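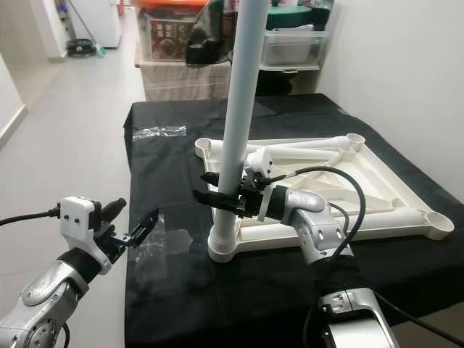 1 min read

Griken Planner 4
Two-arm motion planning and grasp control from Jullus

Griken began as a small tool for people who were tired of teaching two arms the same job point by point, and we like to think it still has that spirit. You give it the parts and the goal, and it works out which arm should hold and which should stay out of the way. Tall, thin parts get special care. A pole gripped at mid-height, with its bottom end in the collar of a stand base, sweeps through a lot of space when it tilts, so the planner carries its full length along as part of the arm - and yes, that includes the bit above the camera's view!

What you get
Planning for 2 arms in one shared model
Wrist camera calibration in 9 poses
Cable limits you can set for each joint
A replay window with 40 saved runs

New in this release (Apr 6, 2023)
The free arm now picks its own waiting pose, something our friends at Cludoswood have been asking for ever since November. Grip force can be changed while a plan is running.

License
Sold per cell, with 5 seats included. Upgrades from version 3 are free.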